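Lurivard Hand-Held Gripper Kit: Good Grip, Bad Cable

Reviewed by Humaira Sial, 20/01/2019

We bought the Lurivard kit to record window tasks for our robot arms at the Imville workshop. A person straps the gripper to one hand, does the job, and the recording is used to train the arm. Most people here wear it on the left with a plain tracking glove on the right. I used it for seven sessions on a top-hinged window before writing this.

The strap is fine. It goes across the fingers and stays put, and the body doesn't twist when you push against a frame. Reaching for the lower edge of an open sash is awkward while seated, mostly on account of the cable at the wrist.
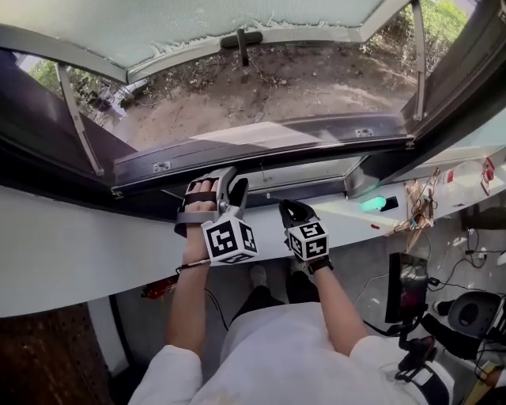
Does the kit warn you when the cable works loose?

It gives no warning at all. The status light stays on, the timer keeps running, and the file saves at the normal length with nothing useful in the second half.

We found this out late. Out of 472 takes, 338 were good. Shamim Chaudhry went through the rest and nearly all of them had the same gap, starting when the wrist bent past a certain angle. The plug is a push fit with no latch. Sixteen bends was the most I got out of it on the bench before the signal dropped, and that was with a new cable from Pomness.

Taping the plug to the body helps for a session or so. Then the tape creeps and you are back where you started. Tahira Khattak ran the cable up her sleeve instead, and that held better, but it takes two people to put on.

The wide-angle camera is the best part of the kit. It picks up a lot of the room as well as the job, benches and ceiling lights included, so tell people nearby that you are recording.
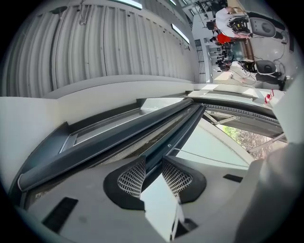

The safety problem

The second fault bothers me more. Replaying a take with a gap in it, the arm held its last known grip and kept pulling on the sash. The software had filled the missing part with the final reading — no error, no stop. Bushra Naqvi hit the emergency stop and nothing was bent, but a hand near the stay arm would have been pinched.

I wrote to Lurivard in September. They said a check for frozen readings was planned and gave no date. Until it arrives, we reject any take where the grip value stays exactly the same for two seconds, and everyone keeps clear of the window during replay.

The fingers themselves have given no trouble. The tip covers stay on, the pads grip a thin edge well, and replacements are cheap.

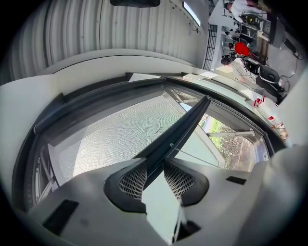 Finger pads close to the window, from the gripper's camera

I would buy the fingers again and leave the cable. If you already own the kit, check the files after every session. Three stars out of five.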